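Who Opens the Doors When It's Hot: Notes for the Bruseck Library Evening
Speaker: Shona Kerr. Thursday, May 2, 2019

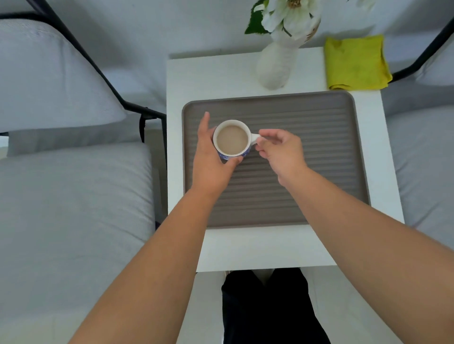 1. Opening (keep it short, they've had a long day)

Thank Rasha Harb for the introduction. Do not correct her if she calls me a meteorologist. I write up town meetings and, when there's weather, weather.

Start with the August outage. Ask who was in town for it. Wait for the groaning to die down.

The power went off on the east side at suppertime and stayed off for 16 hours. The town had a plan for that. It was in a binder, and the binder was in an office with an electric lock.

Pause. If they don't laugh, move on quickly.

2. What the plan said

Cooling centers open when the forecast high hits a set mark. Fine on paper. The forecast is for the airport, which sits on a hill with a breeze. Hamdan Street has no hill, no breeze and a great deal of asphalt.

Read the line from page 5 in full: "Residents will be notified through customary channels." Look up. Ask if anyone can name a customary channel. Last time a man at the back said "my sister."

3. The night itself

Tell the Nizar Boutros story. He ran the front desk at the senior apartments and spent the evening carrying bags of ice up the stairs. He has said I can use his name as long as I mention that the elevator had been out since before the storm. Mention it.

Slide: street map. The shaded part is where the lights were off. The dot is the only cooling center that opened. Let them find the dot. It takes a while, as it did that night.

4. What has changed

Be fair here. Fares Smadi at public works will be in the second row.

The school gym now has a generator. It was tested in the winter and ran well, in a building that was at that point being heated.

Text alerts go out through Skolix. You have to sign up. The sign-up page asks for your alert number, which arrives after you sign up. Fares says this is being fixed. Say so, and smile at him.

Buses are free on heat days. They stop at 8, before the apartments have cooled off at all.

5. What hasn't

Nobody is assigned to knock on doors. Oana Nedelcu put it to the council twice and was thanked both times.

Still no word on who holds the gym key on a Sunday. I asked three people and got four answers.

6. Questions

Expect one about trees. I like trees. They will be useful in 20 years.

Expect one about the Murkico substation. I don't know. Say "I don't know" and give out the number for their front office, which is on the back of the handout.

Stop by 8:30. The library locks itself.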